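Illine – Abspiel- und Prüfwerkzeug für Greiferaufnahmen

Moin und willkommen im Repo! Illine liest Aufnahmen von zwei Handgreifern ein, bringt Kamerabild und Greiferöffnung auf eine gemeinsame Zeitachse und schreibt am Ende Episoden raus, mit denen unser Trainingscode (Goseten, liegt im Nachbarrepo) etwas anfangen kann. Angefangen hab ich damit im April, weil mir das Gefrickel mit den einzelnen Skripten auf die Nerven ging, und seitdem ist es ordentlich gewachsen.

Was drin ist

illine-sync gleicht die Zeitstempel ab. illine-cut schneidet lange Mitschnitte in Episoden. illine-view spielt alles nebeneinander ab, mit Kurven für links und rechts (mein Liebling, damit verbringe ich viel zu viel Zeit!). Der Export heißt illine-pack und kann bisher nur das Kwak-Format.

Zum Testen nehme ich am liebsten die Aufgabe mit der Steckdosenleiste. Kabel sind für die Wahrnehmung einfach fies: biegsam, dünn, und bei Weiß auf Weiß verliert die Segmentierung gern mal den halben Bogen.

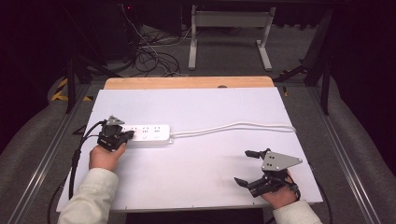
Deshalb gibt es in der Config den Schalter low_contrast. Der senkt die Schwelle für die Kantensuche und mittelt über 5 Bilder. Kostet etwas Tempo, aber die Masken flackern deutlich weniger. Bei dunklen Gegenständen lasst ihn lieber aus, sonst werden Schatten mit eingesammelt.

Loslegen

Python-Umgebung anlegen, pip install -e . ausführen, dann illine-view demo/ starten. Im Demo-Ordner liegen 21 Episoden, davon sind zwei absichtlich kaputt (fehlende Zeitstempel), damit ihr seht, wie die Fehlermeldungen aussehen. Der Export braucht auf meinem Laptop etwa 40 Sekunden.

Bekannte Macken

Links und rechts werden nach der Reihenfolge der USB-Anschlüsse vergeben. Wer umsteckt, muss in devices.yaml tauschen, das vergesse ich selbst dauernd. Außerdem stolpert illine-cut, wenn ein Greifer die ganze Episode über offen bleibt, siehe Issue 23.

Der Abgleich der Zeitstempel stammt größtenteils von Marichka Moroz, danke dafür! Fragen und Patches gern direkt als Issue, auch halbfertige.

Letzte Änderung an dieser Datei: Sa., 5. September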